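Can a small film group show a protest documentary in a public library without a licence?

Posted by Trastlow_Reader on 6th January

Four of us run a discussion evening at the library in Trastlow. In March we want to show a feature-length documentary on a nonviolent movement, followed by a talk from a man who was on the marches. I own the DVD. Entry is free and we don't sell anything, though we do put out a donations tin for the speaker's train fare.

The library says it has a licence for films but isn't sure it covers this one, as it was put out by a small company called Esix and isn't on the list they were given. I have written to Esix twice and had no answer. A friend says that if it's free and educational we don't need permission at all. Is he right?

The other thing is the speaker. He still has family in the country and has asked that his name be left off the poster. Does that cause any problem with the library?

Kosmas Drakos

Your friend is wrong, I'm afraid. Buying the disc gives you the right to watch it at home. Showing it to the public is a separate right, and free entry doesn't change that. The exception for education is mostly for schools and colleges teaching their own pupils, and an open evening in a library won't fit it.

What you need is a one-off screening licence from whoever holds the rights in this country, and that may not be the company on the box. Look at the end credits for a sales agent or a distributor and write to them. We did this in Grarneck for a film about a strike. The first two addresses were dead and the third replied the same day. Ask for the price for a community showing with no ticket charge, say how many seats you have, and get the answer in writing – an email will do.

Mention the donations tin when you write. Some rights holders treat it as income and some don't. 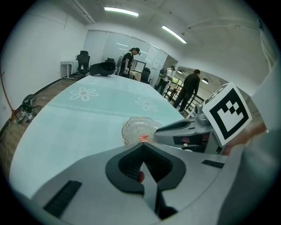
Gill

Agree with most of that, but try the director as well. People who make films about campaigns usually want them seen, and ours let us have it for nothing once we explained what the evening was for. She had kept the community rights herself, so she was able to say yes.

On the speaker, put "a participant in the movement" on the poster and leave it there. The library may want a name for the booking form, so ask who will see the form and how long they keep it. Ask people not to film or take photos during the talk, and say it at the start as well as on the door. If the library puts its events online, check their wording before it goes up.

pennyfold

just show it, we've done loads and never heard a thing

Kosmas Drakos

Please don't do that in a council building. It's the library that gets the letter as well as you, and they may not let you have the room again.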